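Search this site Search Go
Posted in Home and Garage, May
Asked by Enikő Szilágyi

How do I stop small tools going missing in a shared garage?

We moved to Eltthorpe last year and share a garage with my brother. There are 42 hooks on the wall and hardly anything hangs on them. Screwdrivers end up on the windowsill, in coat pockets or in the car. I bought a few open-fronted bins, but I don't know whether to give each kind of tool its own bin or sort by job. The yellow-handled screwdriver gets a blue bin to itself at the moment, and that seems a waste.

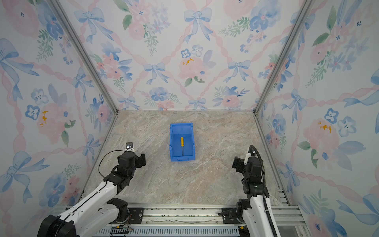 Vilmos Kiss

Sort by job. I did it by type for years and walked back and forth all day. My steps now:

1. Write down the jobs you do most — bikes, plumbing, pictures on walls.
2. Put the tools for one job in one bin. Long thin things will not stay put if they are left leaning on the outside of it, so lay them flat inside.

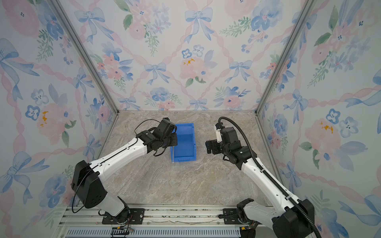 3. Label the front in thick marker.
4. Buy a second cheap screwdriver where two jobs need the same one.

It took me 40 minutes, not counting the labels.

Veronika Borbély

Hooks are better. Draw round each tool on the board and you can see what is missing. Bins just fill up with rubbish, whatever colour they are. Mine are blue as well and I tip them out every May — old screws, string, dead batteries.
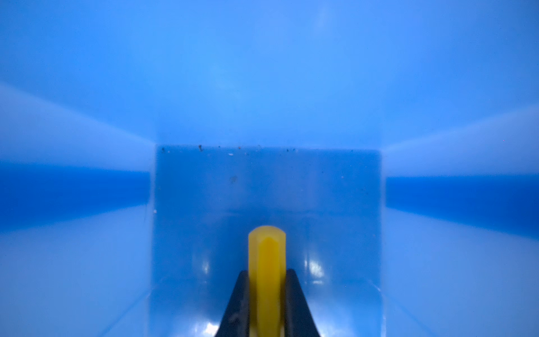
Sándor Szilágyi: outlines only work if everyone uses them. I drew them all at our old place in Allonside and half the hooks were still bare by tea time. I'd go with the bins.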